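Hepburn Drawers – README

Data card for the Hepburn robotics club's semester project. Last edited 2018-06-18.

What it is
306 short clips of people opening and closing household furniture, recorded from head height in ordinary rooms. Club members wanted material for the Darinholm student challenge, where an arm has to open a drawer it has never met before.

What it is not
Proof that our arm can open drawers. The poster says "learns from people." So far it has learned from 4 homes, and I would hold off on that sentence. The original plan called for 3000 clips. We stopped well short of it, and the plan was never updated.

Labels
Each clip has one verb and one object. Labels were typed by whoever recorded the clip, so "cabinet" and "drawer" get mixed up. We rechecked 100 clips and fixed those. The rest are as typed.

Known problems
Two-handed clips are the worst of it. The label format allows one hand, and people at home use both.
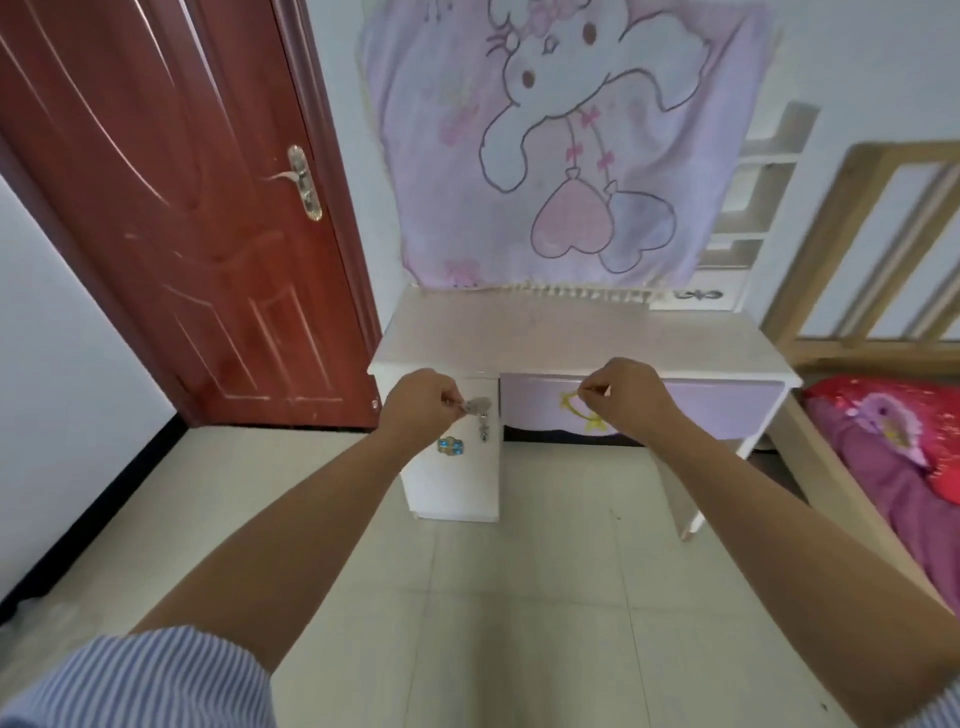 The Prelix script keeps whichever hand moves first and throws the other away – fine for a kitchen drawer, a poor bet for anything with a lock. Filter on hands=2 before training, or expect nonsense.

Format
One folder per home, one text file per clip. Read with Kunoson loader, June build or later. Older builds skip the last clip in every folder without a warning.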